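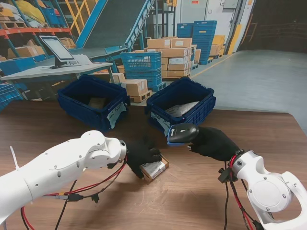
Can I write in a name for the transit riders board if I only moved here in September?

I'm new to Skamville and my ballot for the Jesbridge bus riders board showed up this week. There are two people running for the rural seat and I don't know either one. My neighbor on the 21 route would be great at it – can I just write her in? And does my vote even count when I've lived here such a short time?

busbench_gal

Yes to both, as long as you got a ballot in your own name. I wrote somebody in last time and it was fine. Spell the name the way she has it on her rider card, and fill in the bubble next to the line too. I forgot the bubble once and had to ask for a new ballot.

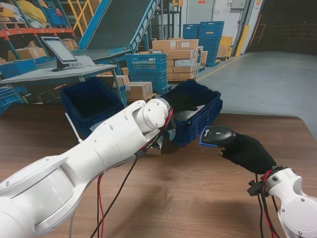
Then sign the outside of the envelope, not the slip inside. The last rural seat was decided with 193 votes out of 1,587, so your one vote really does matter out here!

Rollemel_Rider

i think you have to live there a year?? maybe thats the school one. call the office

two_transfers

No, it isn't a year. You just need an address in the district on the day they mail the ballots. But ask your neighbor first – if she wins and says no, the seat sits empty until spring.

Related
Where do I drop off a riders board ballot in Skamville?
Is the Sun shuttle part of the Jesbridge district?
Lost my rider card, can I still vote?
Who sets the fares in Rollemel?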